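Notebook, Skestwood workshop
21 Mar 2024

Speed of sound again, with the water column. Tube in the big cylinder, speaker over the top, slide the tube up and down until it shouts back at you. Every school does this in an afternoon. It has now taken us the better part of a week.

Present: me, Hannelore Eberhard on the signal generator, Gerasimos Vrettos on the ruler. Orestis Kokkinos came in for the first hour, said the answer was 343 and left.

Started at 2,000 Hz, my idea. Bad idea. The resonances come every eight centimetres or so, which sounds handy until you try to tell a loud spot from the slightly less loud spot next to it with your ears already ringing. Gerasimos moved his head to read the ruler and the loud spot moved with him. That will be reflections off the back wall, which is bare brick and takes no interest in our work. Gave up on 2,000.
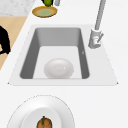

Dropped to 493 Hz. Much kinder. You get one clear resonance with a short bit of air above the water and another with roughly three times as much, and you can hear each coming from the far side of the room. The old Drekeo speaker buzzes at this frequency if the screw on the left is loose, so tighten the screw. I have written this in the notebook before. I expect to write it again.

First go at the sums: took the short resonance, a bit under sixteen centimetres, called it a quarter of a wavelength, multiplied by four and by the frequency. Came out below 320 m/s. Hannelore asked whether the workshop was in Siberia.

The culprit is the open end. The air just outside the tube joins in, so the tube behaves as if it were longer than the ruler says. The rule of thumb is to add 0.3 of the inside diameter. Ours is four centimetres across, so a bit over one centimetre extra, which on a length that short is a scandal. You can add it by hand, but I dislike correcting a measurement with a number I have taken on trust from a photocopied sheet with a coffee ring on it.

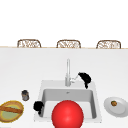 Counter and sink, three wicker chairs behind.

Better way, and the way we should have done it from the start: find both resonances and subtract. The end correction is in each of them, so it drops out. What is left is half a wavelength, no fudge. Six pairs of readings, all taken by Gerasimos so that at least the errors have the same handwriting. Mean gap 34.1 cm. Twice that, times 493, gives 336 m/s.

Much happier. Then Orestis Manolakis rang and said it was still not 343.

It isn't meant to be. The 343 in everybody's head belongs to a room at twenty degrees. The thermometer on the bench said eight, and the heater has been "on order" since August. The usual formula (331.3 plus 0.606 for each degree) gives 336 for eight degrees. We should not be this close with a plastic ruler and I'm not going to look at it too hard.

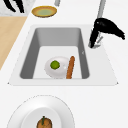
If the note is louder at resonance, is the sound travelling faster there?
The speed is the same whether the tube is resonating or not. At resonance the wave coming back up from the water arrives in step with the one going down, so they build each other up. Off resonance they are out of step and don't.

(Iraklis Theodorakopoulos asks this each time he visits. Writing it down so that I can point at the page.)

Things still annoying me:

Water temperature. The cylinder was filled from the hot tap on the second run, Hannelore having cold hands. The air just above it must have been warmer than eight. Readings from that run were a little long in the gap, which is the right direction, but I threw them out and refilled cold.

The generator display. It says 493 and I believe it, mostly. The Psarras counter could check it if whoever has borrowed the lead would like to return the lead.

The ruler. Reads from the end, and the end is chewed.

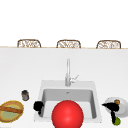

Sink set in the white counter, chair backs along the far edge.

Next time: same again with the wide tube from the Allell box. If the subtraction does what I say it does, the short resonance should shift and the gap shouldn't. Gerasimos has bet me a packet of biscuits that both will shift. He has seen the ruler.

Also try it with the heater on, should there be a heater.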